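Keeping Household Bills Out of Collections: Tips from the Kitchen Table
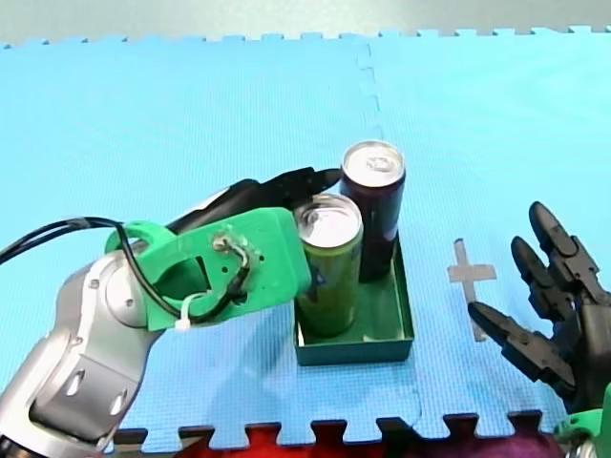 What should I do first when a collection letter comes in the mail?

Read it all the way through, write the date it arrived on the envelope, and check the amount against your own records before you call or pay anyone. I know how tempting it is to stuff the thing in a drawer (I've done it myself, more than once!), but an old bill is so much easier to sort out while you can still find the receipt.

My own system is a plain folder by the toaster, and every Saturday I sit down with my coffee and go through it. Last May I found a dentist's bill for $548 when I had already paid $486 of it - one phone call and a copy of my bank statement cleared that up.

If you do call, keep a pencil handy and write down who you spoke to and what they told you. Ask for any payment plan in writing, and don't agree to more than your grocery money can stand.

- Harriet Blackwood, Dodcombe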